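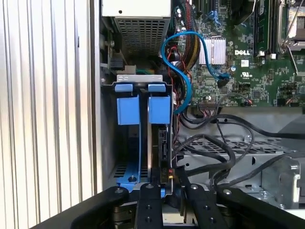 The revised deck rules for the Cakbridge trading card league take effect in August, and members have asked me to set out my reasons for supporting them. The principal change limits each player to 2 copies of any search card. I reached my view after going through the 281 deck lists entered last season, which sit in a spreadsheet on the hard drive. Search cards appeared in nearly all of them — often at the expense of the monsters they were meant to find.
Palesa Van Wyk has argued that the limit will favour aggressive decks. I accept that it may, at least in the opening rounds.

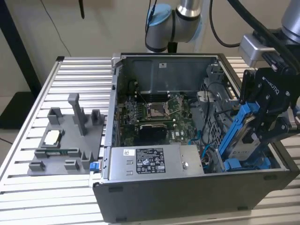 Deck size and registration
The minimum deck remains at 60 cards. Lists must be handed to Hendrik Engelbrecht before the first round, and no changes will be accepted afterwards.

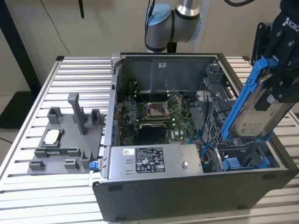 Side decks are a separate matter. Naledi Mnguni has proposed removing them from the junior section, and I do not support the proposal. Younger players learn a good deal from swapping cards between games.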